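Drawing for Beginners, Unit 2: Seeing Big Shapes First
Handout, updated May 1, 2024

Welcome back! Last unit was all about line, and I loved seeing your contour drawings (even the wobbly ones, especially the wobbly ones). Now we move on to shape and angle. Bring your Brevus sketch pad and a soft pencil, and leave the eraser in your bag for the first exercise.

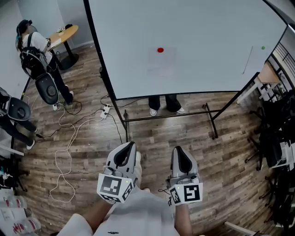
Squinting is the best tool you own, and it's free! Half close your eyes and the small stuff melts away, so you're left with a few flat patches of light and dark. Start with the largest one. A whiteboard on a rolling stand is great practice: one big pale shape against a black frame, and once it tilts, those edges stop being square to you. Hold your pencil at arm's length, match the slope, then carry that slope down to the paper.

For next time: fill two pages with tilted rectangles (books, trays, doors, anything goes), then read page 71 in the Calado workbook on negative space. Shade the gaps between things before you touch the things themselves.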